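5.3 Loss of the grasp target at close range

The third group of failures was the most difficult for us to explain, and for this reason we give it a separate section. In these episodes the arm reached the target without any warning from the planner, the fingers began to close, and then the controller opened them again and went back to the pre-grasp pose. In the log the event is written only as "target lost". It does not say which module lost the target, or at what distance.

Of the 436 grasp attempts in the July trials, 31 ended in this way. At first we believed that they came from the calibration between the wrist camera and the gripper, as this was the cause of the first group (Section 5.1). We repeated the calibration and found no meaningful change. We then ran the Rimine planner with recorded images in place of live ones, and the same attempts failed again at the same step. The arm itself was therefore not guilty, and we moved our attention to the images.

The detector, Gidey, was trained on pictures taken from a middle distance, where the object and its border are both sharp. During the last part of the approach this condition is not fulfilled. The lens of the wrist camera has a fixed focus, and an object that comes very near to it becomes a soft patch of color without edges. Figure 6 gives a view of this kind. Between the two lit finger pads there is almost nothing that a detector of edges can use, except for a faint grid of pale lines on the red surface.

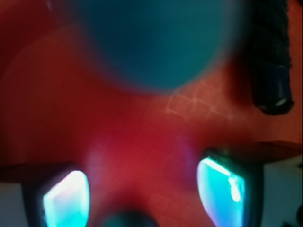

Figure 6. Wrist camera view with a strongly blurred teal shape at the top and the two gripper fingers at the bottom. The finger pads are the brightest parts of the view.

Two effects have to be separated. The first one is blur alone. When we applied artificial blur to sharp images from the middle distance, the confidence of Gidey went down slowly, and in most cases it stayed above the threshold for closing. Blur alone is thus not enough to explain the sudden loss.

The second effect is the light of the pads. The cyan light is bright compared with its surroundings, and it colors the nearby surface; in Figure 6 a violet haze can be seen on the red between the pads. The exposure control of the camera works on the mean of the whole image. When the pads become a larger part of this mean, the exposure is reduced, and the dark objects become darker still. In addition, a teal or blue object has nearly the same hue as the pads. Our mask for the fingers was based on hue, so it could grow from the pads into the object and remove it from the input of the detector. We consider this the main cause. When the mask was replaced by a fixed outline of the fingers, computed from the joint position, 28 of the 31 recorded failures were no longer reproduced.

The three remaining cases are not clear. In all of them the confidence falls below the threshold for a very short time and then comes back, but the controller has already given the command to open. This is a weakness of our state machine — a single low value should not be able to cancel a motion which is nearly complete.

There is also a safety side, which we did not expect when we planned the study. To open the fingers is regarded as the safe reaction in the Brutuvance controller, and for an empty gripper this is correct. When an object is already lifted, however, the same reaction drops it. The problem was reported to us by Radymyr Nechyporuk, who operated the cell during the night runs and stopped the trials until the rule was changed. Since then, a lost target after contact leads to a hold at the present force, and the operator must confirm before the fingers may open.

We have not tested whether the hold is safe in all situations. With a soft object it can cause damage if the operator is not near, and with a hand in the workspace it would clearly be wrong. In our cell the door switch cuts the power of the arm, so the last case is handled outside of the software. Users of the Prinisance gripper without such a door should not copy our rule without their own risk study.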